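Transcribing the Kadrić tapes, part 2

The second box is finished. It held 11 cassettes, all recorded in the kitchen of the Kadrić house between one July and the next, and all labeled in the same blue ballpoint. Four had no date on the label. I placed three of those by what is said on them (a school closing, a new roof, a funeral) and left the fourth undated in the index.

Niloufar Babaei did the transfers. She plays each side once at normal speed, saves it uncompressed, and does no cleanup on the master copy. Noise reduction goes on a listening copy only. I used to work from the cleaned version and stopped after I found two places where the filter had removed a word spoken under the breath. Both were names.

My working rate is up to 47 minutes of tape in a day. Past that I start to hear what I expect to hear. Pauses longer than a few seconds are marked with their length. Crying is marked as a pause unless the speaker mentions it, which is the rule the family asked for.

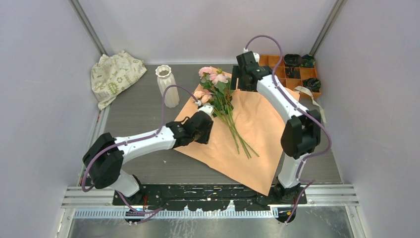
The index has two levels. The first is by speaker and side of tape. The second is by subject, and I keep that list short: places, people, objects, dates of remembrance. Flowers went under objects at first, and that was a mistake. The speakers describe them in detail, and a bouquet laid on a sheet of tan-orange paper, pink at the top and peach lower down, would be given by color and order in much the same way on the tapes, with the name of the dead person attached. They now have their own heading under remembrance, with a cross-reference to the person.

Place names are the slow part. Sukby is easy, as everyone there said it the same way. Cavarport appears in three spellings in the letters and is pronounced in two ways on the tapes. I write what is said and put the standard form in brackets. Qusai Hattar checks these against the parish and town lists and sends back corrections by side and minute.

Access copies go to the family first. They have asked for one side of tape 4 to stay closed, and the index shows it as closed with no summary. The third box is still with Niloufar. Two of its cassettes need new shells before they can be played.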